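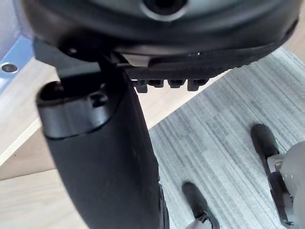 When is the Flirska open day, and who may attend?
The open day takes place on 18/10/2020 in the Trotau building. It is open to members of the public aged 12 and over. Places are limited to 200 visitors across the whole day, and each ticket is valid for one entry time only.

How do I book?
Tickets are free and must be reserved through the visitor desk. Please state your preferred entry time and the number of people in your party. Tickets may not be passed to another person without notice to the desk.

What will I see?
Visitors are shown robot arms at work in an ordinary office setting, with desks, carpet and everyday items. Staff will explain how an arm is guided and how its movements are recorded.
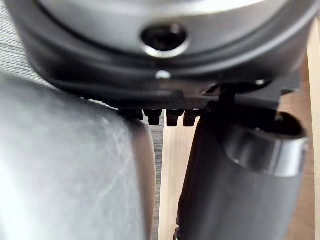 Each tour lasts 27 minutes and ends in the Govel room, where questions may be put to the engineers. Groups are asked to stay together until that point.

May I operate a robot myself?
A short hands-on session is offered in the Lepik room to visitors aged 16 and over. Sign-up is at the front desk on arrival. Instruction is given before each turn, and closed shoes are required.

How close may visitors stand?
Visitors must remain behind the floor line while an arm is powered. The line may be crossed only when the guide gives permission.

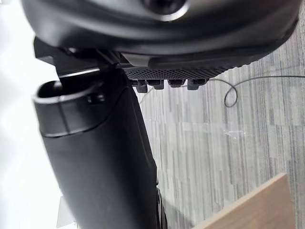 Bags and coats are to be left in the cloakroom before the tour begins. Strollers cannot be taken past the entrance hall, but wheelchair users have full access to every stop on the route.

Are photographs allowed?
Photographs for personal use are welcome. Flash and tripods are not permitted.

Do the robots use both arms together?
Two-handed handling is part of every tour. Guides will describe how the two hands share a grip on one object, and why flat items call for even pressure from both sides.
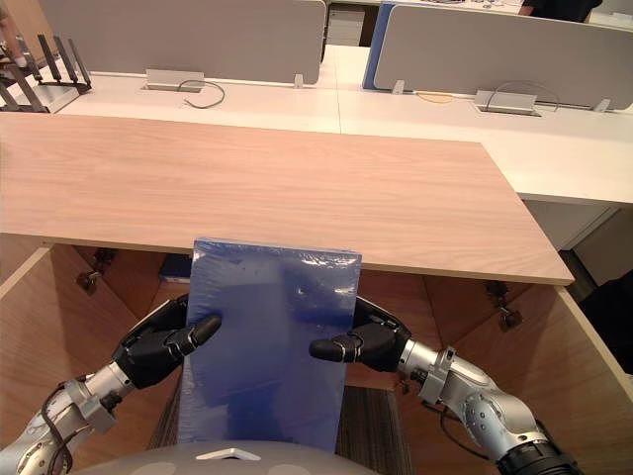
Cleiton Damasceno wrote to us after the February tour that he would have liked more time at the two-handed station, and that the guide's talk on grip pressure was the part his children repeated at home.

Is parking available?
Parking is free in the east lot. Visitors arriving by bus should use the north gate.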